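Gripper Hardware and Maintenance > Hand-held grippers

Thread: Fingers do not close in the middle after pad change

brosbridge_lab
Good morning to all. I look after a hand-held gripper in our office, two grey fingers, camera looking down between them. In January I changed the pads, and now the fingers do not meet in the centre. The left one arrives first, the right one comes a little later and pushes it back. The gap between them is not parallel either, it is wider at the tips.

What I have done until now: I took off both fingers, cleaned the slots with a dry brush, put them back and tightened the screws evenly. I ran the zero routine again. The difference is smaller than before but it is still there. The manual I have is a translation and on this point it says only "adjust until correct".

Must I loosen the carriage, or is it enough to work with the finger screws?

Wei
Do not touch the carriage yet. If the carriage was good before the pads, it is good now. With our gripper it was always the finger screws, or dirt under the finger foot. Take off one finger only, wipe the foot and the seat with alcohol, push the finger towards the centre while you tighten. Then the same with the other one.

Please also tell us how many cycles it has done. We open ours every 1000 cycles for cleaning.

brosbridge_lab
The counter shows almost 2000. I must admit it was never opened before the pad change, I took over this tool from a colleague and there was no log.

I will try with the alcohol.

harkalano
I do not agree with Wei about the carriage. At 2000 cycles without cleaning I would expect fluff in the rail, and then you can wipe the finger feet as long as you like. Open the body, look at the rail, put in very little grease and close it. It is half an hour of work. If you adjust the fingers on a dirty rail, you will adjust them again next month.

Wei
You are right that it must be cleaned, but the order matters. When he opens the body and moves the fingers in the same afternoon, he will not know which of the two helped. First the feet, then measure, then the rail.

harkalano
He wants a gripper that closes. He is not writing a thesis.

jakex
Can I come in between with another question? Both of you write "measure". What do you measure with? I have seen people do it with a paper strip and I have seen people do it with the camera of the gripper itself.

I ask because I check the closing position by holding a second unit by hand over the gripper, with its lower end down at the body, and then I bring the fingers in. I look at which finger comes first. My view from the gripper camera: 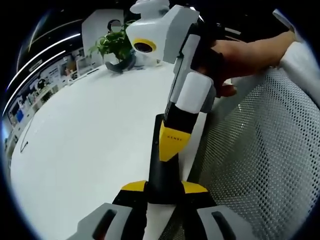
Checking the closing position, view from the gripper camera. Second unit held by hand.

It is quick, but I am not sure how much I can trust it. The lens bends everything near the border, and the fingers are exactly there, at the bottom left and bottom right.

Wei
Jakex, for a first look it is fine. For a number I would not use it. The fingers are in the part where the lens is worst, and your hand also moves. If you want to compare left and right in the picture, you need the correction for the lens first, and the correction is also not perfect so far from the middle.

I use feeler gauges. Close slowly, stop when the first finger touches the gauge, read the gap on the other side.

harkalano
Feeler gauges for the gap, yes. But I like the method with the camera more than Wei does. The yellow panels on the two corners of the body are a good help for the eye. If they sit at the same height left and right, then at least you know that the camera is not turned in its holder. I have seen a camera turned by a small angle, and the owner spent two days on the fingers, which were perfectly fine.

jakex
That is useful, thank you. I did not think to check the camera holder. In my picture I would say they are similar, but I will not swear on it with this lens.

One more thing: is it a bad idea to let the plate of the other unit rest on the gripper body? I try not to press.

Wei
Without pressure I see no problem. Only do not close the fingers with force while you hold something between them by hand. I limit the closing current during adjustment, to 26 per cent on ours. I do not know if your driver uses the same scale, so start lower than you think.

brosbridge_lab
I come back with results. I did it in Wei's order. After cleaning the feet, the tips became parallel, so there was dirt under the right one. The left finger was still arriving first, but less.

Then I opened the body. Harkalano was also right: there was grey fluff along one side of the rail, mostly at the end where the fingers are open. I removed it with tweezers and a cotton stick, and put in a very thin film of grease. After this the fingers meet where they should, as far as I can see with the gauge.

I made 85 test closings and the position did not move. At the start there was one strange noise, it did not come again.

harkalano
Good. The noise is probably the new grease. If it comes back, look at the cable where it enters the body, on mine it was rubbing there.

Wei
Write the cycle number on a piece of tape and put it inside the cover. And use a torque screwdriver for the finger screws next time, "evenly" by hand is different every time.

brosbridge_lab
The tape is in. The torque screwdriver I must first ask for. Does somebody know the value for the finger screws? In my manual this table is missing.

jakex
In mine it is on the page after the exploded drawing. I am not at the office now, I will look at it tomorrow at 9 and write it here.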